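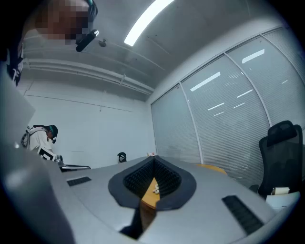
Small white pieces on a wooden table.

How to Score a Club Cricket Match

You need a scorebook, two pencils and an eraser. Get to the ground early enough to copy both teams into the book before the toss.

Write the batting order as the captain gives it to you. Leave the bowling column blank until each bowler comes on.

Mark every ball in the bowler's box. A dot is no run. Write the number for runs off the bat, and W for a wicket that counts to the bowler. Wides and no-balls go in the same box but do not count toward the six.

Cross off the running total as you go. If Shearer hits a 3 with the score on 54, cross off 55, 56 and 57.

At the end of each over, check your total against the other scorer's. Fix any difference before the next over starts.

When the innings closes, add the batters' runs and the extras. The answer must match the total. If the board says 190 and you have 187, look for a missed bye first.

Scoring sheet layout by Sirkka Miettinen. Updated in July.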